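3. The bed as a laundry surface

3.1 Setting

Most writing on household laundry assumes a laundry room, or at least a table. The Istmont rooms have neither. Washing, drying, sorting, folding and sleeping all share one floor, and the job that loses out is sorting. It goes to the bed. We didn't plan on this as a topic. It came out of the first round of notes in October, when we were still coding for machine use (loads, cycle choice, lint) and kept having to write "on bed" in the margin. By the second round "on bed" had its own column.

Eight rooms in the Flanagan building were included. Layouts differ a little, door on one side or the other, but the parts repeat. Room used for the worked example here has the bed next to a white wall surface with a seam running across it, light wood floor up to the mattress. Gray cover on the bed throughout. The cover matters more than expected, see 3.2.
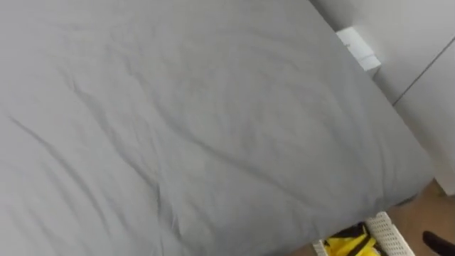 3.2 Why the cover counts

A plain cover with no pattern makes a good sorting ground. Things show up on it. Coders working from stills had far less trouble with the plain gray than with the printed covers in two of the other rooms, where a folded sock could sit in plain sight and get missed twice. So part of our agreement score is really a score for bedding. We note this and move on.

Creases are the other thing. A cover pulled over a thick mattress is seldom flat, it takes folds from sitting, leaning, dragging a load across, pulling the corner back into place. In the first codebook a crease was logged as "disturbed" and we dropped that fast. Long diagonal creases were in nearly every set of stills and told us nothing about what had been put down. The revised codebook ignores them unless a garment lies across one. Puckers near the mattress edge: same rule.

What stays in the codebook is the item, its state and its place on the bed. State has four values — heap, part heap, flat, folded. "Part heap" was added late, for garments where one piece has come free of the rest and lies out by itself, usually a sleeve or a pant leg. It is a useful value. A sleeve lying free gives you somewhere to start. With a full heap the first move is a guess, and people often pick the whole thing up and shake it, which is a different action with its own code (SHK). 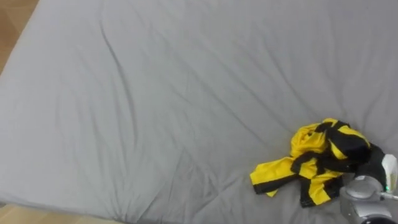

Figure 1. Striped garment on the gray sheet, coded part heap. One sleeve extends to the left of the pile, cuff visible. Place code: right side, below middle.

Stripes help and hurt. In Figure 1 the black bands on the yellow let a coder follow the fabric over itself, so you can tell where it turns. But the same bands break up at every fold and near the top of the pile they run together into one dark area, and there two coders gave two diferent answers on which part of the garment they were looking at. Neither could be settled from the still. We left both in.

3.3 Entries and what they add up to

The full log has 1,025 entries. After taking out doubles and entries with no readable place code, 900 were left, and all shares reported in Section 4 are out of those 900. Doubles were mostly our own fault (two coders, same still, one spreadsheet). The Pusunach coding sheet now locks a row once it is opened and we would recommend that to anyone.

Heaps tend to land on the side of the bed nearest the machine. Not a surprise. Folded items drift the other way, toward the wardrobe, which in this building means toward the wall. Between these there is a middle strip that gets used for the work itself, and it stays clear longer than you'd think, even when the near side is piled up. People seem to protect it. In interviews hardly any tenant could say they did so.

3.4 Basket, machine, floor

The path from drum to bed is short in these rooms but it isn't clean. The washer-dryer is a stacked unit in front of the window, one round door over the other, and the basket goes on the floor between it and the bed. Around that: mini refrigerator next to the unit, a ladder upright by the window, a red thing and a small box pushed in by the wall, long black cable looping over the floor. All of this is ordinary for the building. Enberg's earlier room plans show the floor beside the bed as open. It rarely is, and any estimate of walking distance taken from the plans comes out too low.

The basket has holes in the sides, it's light, and it is the one item in the set that gets moved on nearly every load. We code it as near bed, near machine or in between. Near bed is the most common.
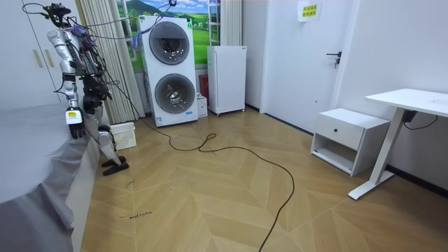 One reader of the draft objected that the basket should be counted as a sorting surface in its own right, the argument being that plenty of tenants sort straight out of it and only ever put finished items on the bed. Fair. We went back to the log and there are such cases, but they are nearly all small loads, socks and underwear, and the codebook already catches them under DIR (direct from basket). For anything with sleeves the bed comes in. The same reader asked about the floor. We have very few entries for the floor and they read like drops.

Lower door vs upper door could matter too. Laundry out of the lower door goes into a basket on the floor with hardly any lift. Out of the upper door it more often travels by armful, and an armful ends as a heap on whatever is closest. We think this is where many of the large heaps come from — can't show it, the door wasn't coded in the first round.

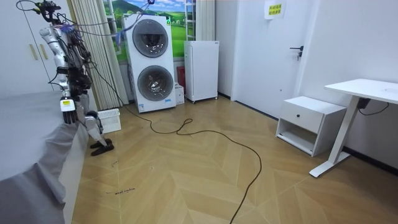 For the second round the door was added as a field, along with basket place at the moment of unloading. Results are thin so far and we hold them for the next report. Two cautions though. First, the wardrobe side. Doors with vertical handles open out over the floor beside the bed, and with the basket parked there they won't open all the way, so folded items wait on the bed until the basket gets moved. Our "folded, on bed" share is probably inflated by this and not by any habit of leaving things out. Second, bedding loads. When the cover itself is in the wash there is no gray to sort on, the whole scheme goes off, and we excluded those loads. Tenants told us they do bedding seperately, mostly in the morning, to have it back on by night.

Place codes and the full list of states are in Appendix B. Codebook version used is the one dated March 28, 2019.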